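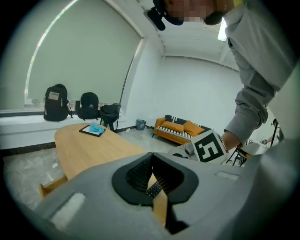
August, 4.10 pm

Oval table, finish trial, third look.

Liam Scanlon reckons the top is done. I'm less sure. It has the honey colour we were after and it's smooth to the palm, but so was the last one, and that went patchy by the second month of morning sun. I'd like to see this one get through a bit of ordinary use before anybody writes "cured" on the card.

What we know: 90 grit, then a finer pass, then two coats of the Staniforth oil, batch 611. What we don't know: how long the first coat sat before the second went on. The card says overnight. Liam's own note says "after lunch". Those can't both be right and I'm not going to average them.

The window end bothers me most. The Pismont sample board sat by the same window and shifted colour within weeks, and the supplier's answer was that the board must have been "prepared differently". Maybe. They said that about the Uloswood board too. I'd be happier if one of these explanations came with a number attached.

Wiping down: the blue cloth is fine for dust. I don't believe it makes any difference to the sheen, whatever the leaflet claims. Tried it against an old cotton T-shirt on the offcut, eyes shut, then open, and couldn't pick a winner. Please don't order more on my account.

The Veltudach wax is a separate argument. It smells lovely and costs $52 a tin, and so far I have one person's word that it sheds water rings. Water ring test on the offcut: cup of tea left standing, faint mark under both the waxed and the unwaxed half. Liam says the waxed mark is fainter. I'd say it depends which side of the bench you stand on.

To do:
Turn the table end for end so both ends get the same light.
Tape a strip of card to the window end and leave it alone for 6 weeks. Leave it alone means leave it alone.
Ask Liam which note is the true one.
Check the leg joints again once the heater has been off overnight. They were tight this morning but the room was warm, so I don't count that.
No second tin of wax until the rings are repeated on a fresh piece.

Liam wants to call it finished and start on the matching stools. I've said he can cut the blanks but not oil them. If the strip comes off and there's no line under it, I'll sign the card and shout the coffees.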